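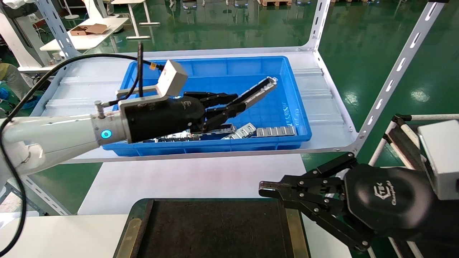

2 min read

Week 3 notes: teaching by hand, teaching by remote
Course handout, J. Wouters. Read before the lab.

Two ways of showing a robot a job come up in this course. In hand guiding you take hold of the arm and move it yourself while it records its joints. In remote control you stand back and drive it with a second arm, a pair of handles or a headset. Vendors will tell you both are "as easy as showing a new coworker." I have trained new coworkers. They ask questions.

Take a long slotted rail and a plastic bin. A person grabs the rail anywhere and thinks no more of it. Through a gripper, the choice matters. Held near one end, the rail can tilt, and the far end has to clear the rim. Other metal parts on the floor of the bin can get in the way too. If your operator solves that by wiggling, the wiggle goes into the data, and the robot will learn it faithfully.

What the papers tend to leave out

Operator skill. Tineke Hoekstra and Ladi Okafor recorded the same bin task for us in February, 371 runs between them. You could tell whose run it was from the wrist motion alone. A model trained on the mix did neither style well.

Touch. With most remote setups you can't feel the part slip. You see it slip, late. Hand guiding gives you some feel, but your own arms are then in the camera view, and they won't be there at run time.

Failures. Ask what happened to the bad runs. If a report says 50 demonstrations were enough, ask how many were thrown away first. Cor Segers thinks I'm unfair on this point. He may be right about the newer work, but I still want the number.

More data. The usual answer to weak results is 2,000 more runs. Sometimes it helps. It won't fix a camera that can't see the fingertips.

For the lab

Pick one published claim about learning from demonstration and write a page on what would have to be true for it to hold on a part you choose. Bring a rough sketch of where you would grip it. Frans Maes has the sign-up sheet for arm time.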